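Last updated: September 30, 2022

We use cookies to keep you logged in and to count page views. By staying on this site you accept them.

Automated box folding for a small packing room, worth it?
Posted by Roswitha Strobel

We ship candles and soap, and all our inserts and sleeves get flattened and folded by hand from plain cardboard. My business partner came back from a trade show with a quote from Lenulton for a tabletop folding arm. The lease is 2633 a month with a 3 year minimum, and there's a setup fee they won't put in writing until after a site visit. We do 500 pieces on a good day. I think it's nuts. He thinks I'm afraid of it. Has anyone here bought one of these, or something like it from Stuseo?

kestrel_pack
500 a day? No. Close the quote and go have lunch. That's one person's morning with a bone folder and a radio.

dockside9
Depends what the person costs you and what else they could be doing. I wouldn't dismiss it on volume alone. We put in a Stuseo feeder last year for labels and I'd do it again.

kestrel_pack
Labels come on a roll. Cardboard doesn't. Has Lenulton seen your stock, Roswitha, or did they demo with their own?

Roswitha Strobel
Their own, at the show. Crisp new blanks, all the same. Ours come from Kocsis in whatever mood the humidity put them in, and half of the job is getting a sheet to lie down before you do anything to it. This is the step I keep asking the sales guy about and he keeps sending me the folding video again. 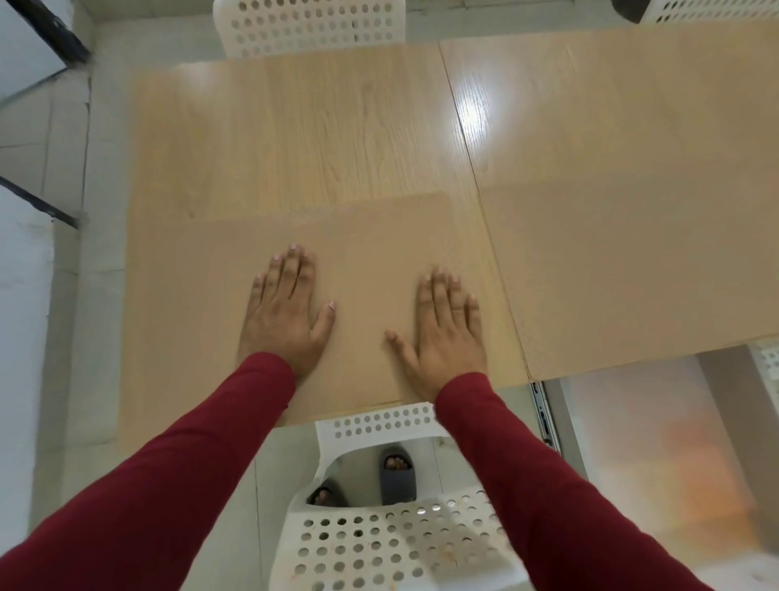
Flattening by hand, both palms on the sheet.

Two hands, fingers spread, lean on it. I asked what their one arm does about that and got "the fixture handles it." The fixture is a separate line on the quote with no price next to it.

dockside9
OK, that's a fair complaint. Get the fixture priced before anything else. Suction beds do exist and they work fine on board that's only a little warped.

millrace
Two things from looking at your photo. Your sheet hangs over the front of the table, and there's a seam where the two tables meet right at the other side of it. Any arm I've been near wants one solid surface bolted down. So add a bench to your budget. Then add whatever the electrician wants.

Roswitha Strobel
The bench wasn't on the quote either. Lovely.

tomfelt
Unpopular view, but you're all pricing this like it replaces a person. We leased one (not Lenulton) and nobody lost hours. What we bought was not having sore wrists in the busy season. I'd pay for that again.

kestrel_pack
Did it run all day without somebody standing next to it?

tomfelt
Most days. It jammed on the recycled board and we went back to folding those by hand.

kestrel_pack
So you pay the lease and the person.

tomfelt
For that one product, yes. You make it sound worse than it was.

millrace
Ask for a trial on your own cardboard, in your own room, with your own people loading it. Lider let us keep a case sealer for nine working days before we signed. We sent it back, as it happens, but they didn't argue.

dockside9
Seconding the trial. And pick the worst pallet you have, not the nice one.

Roswitha Strobel
I wrote to Lenulton this morning asking for a trial with our board, a written fixture price and the setup fee. The answer was that trials are "available to qualified customers" and could we hop on a call. My partner wants to take the call. I've told him he can, and that I'm not signing anything in October whatever they offer.

dockside9
Take the call. You might learn the setup fee.

kestrel_pack
You might learn it has a setup fee of its own.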